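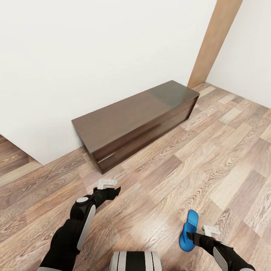
Simulation view at the hallway bench chest, right gripper holding the blue sandal.

Right arm stops while holding an object, then releases it during fault recovery

Posted by Kgomotso Potgieter
Community Help > Two-Arm Mobile Units > Faults and Safety

Our department is preparing a household tidying task in simulation before it is transferred to the physical unit at our Hesmont site. The robot is to pick up footwear from the floor of a hallway and place it on top of a low bench chest. The left arm is not used in the present version of the task and remains open and forward.

The fault occurs after the grasp. The right arm closes on the sandal, lifts it, and begins to travel toward the chest. The controller then reports a joint torque limit on the right wrist and enters a protective stop. Up to this point the behavior is acceptable to us. The difficulty is what follows. When the operator clears the fault, the right gripper opens fully before the arm moves, and the sandal falls to the floor. We have recorded this in 25 of 100 runs. In every one of the 25, the object was released.

A sandal does no harm when it is dropped. The same recovery routine, however, will be used at Hesmont for heavier items, and our safety reviewer has declined to approve the transfer until the release is explained. I should be grateful for advice on the following points.

Is the opening of the gripper on fault clearance a default of the controller, or have we introduced it through our own configuration?

Is the torque fault itself likely to be genuine, given that a sandal weighs very little?

We are using the Andham controller package with the Nkuna scene library. The gripper force limit has been left at the supplied value. The control loop runs at 800 Hz. No changes were made to the recovery script.

Posted by hallway_bench

We had this too. Lower the speed and it mostly goes away. I would also restart the simulator between runs, as ours became unreliable after a long session.

Comment by Kgomotso Potgieter

Thank you. We reduced the travel speed by half and repeated a short series. The fault appeared less often, but the sandal was still released each time the fault was cleared. A lower speed therefore does not resolve the matter our reviewer has raised.

Posted by Drirgate Integration Desk

There are two separate matters in this report, and it is advisable to treat them separately.

The release. In the Andham package, clearing a protective stop calls the homing sequence for every device listed in the recovery group. For an arm, homing means a return to the ready position. For a gripper, homing means fully open. If the gripper is a member of the recovery group, it will open, and it will do so first, as end devices are processed before the arms that carry them. The supplied recovery script places both grippers in the group. You have therefore not introduced the behavior, but it is unsuitable for any task in which an object may be held at the time of a stop.

Please open the recovery script and remove both grippers from the group. The left gripper should be removed as well, even though it is idle in your task, so that the two sides behave alike if the left arm is brought into use later. Then add a separate operator command for opening each gripper, with a confirmation step. After a stop, the operator should first decide whether the held object is supported. On the physical unit, no person should reach beneath a held object until this has been decided — the arm may be stationary while the stop is active, but the grip is not a guarantee.

The torque fault. It may be genuine within the simulation even though the load is small. Footwear in scene libraries is often given a simplified contact shape that is larger than the visible one. If the sandal is held upright in the fingers, an oversized contact shape can press against the gripper housing and produce a steady load at the wrist that has no visible cause. Switch on the contact display and look for contact points away from the finger pads. If you find them, replace the contact shape with one fitted more closely to the sandal, and leave the torque limit where it is. Raising the limit would conceal the fault and would carry over to the hardware.

We also recommend logging the wrist torque with the gripper closed on nothing and comparing it with the value while the sandal is held still.

Comment by Kgomotso Potgieter

Both grippers were indeed listed in the recovery group. They have been removed, and in 4 deliberate stops the sandal remained in the gripper after the fault was cleared. The contact display showed points on the housing above the fingers, as described. A closer contact shape is being prepared, and the full series of 100 runs will be repeated in August. The confirmation step for manual opening has been sent to our safety reviewer.

Posted by m_tray

Check your mass units also. Grams entered as kilograms will give you this fault every time.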